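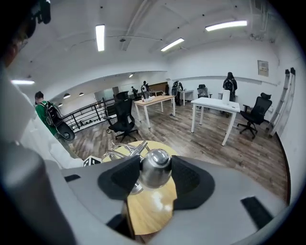
3.2 What people said about their door hardware

I came into this part of the study expecting complaints about locks, and what I got was knobs. We sent the survey to 172 households in the Filten apartments, and more than 11 of them wrote long notes in the margins about the shape of the thing they grab every morning (one ran to 2 pages!). Round metal knobs like the one in Figure 5 drew the strongest feelings by far. People liked how they looked — "like my grandmother's house" came up again and again — but a lot of the same people told me they'd swap them for levers when their hands were full or sore.

Figure 5. A ball-shaped metal knob with a polished finish.

I should admit I'm a knob person myself, so I had a colleague code the margin notes a second time. Our codes matched on nearly everything except "annoying," which I had filed under looks and she had filed under use. We went with hers, and the tables in the next section follow her coding.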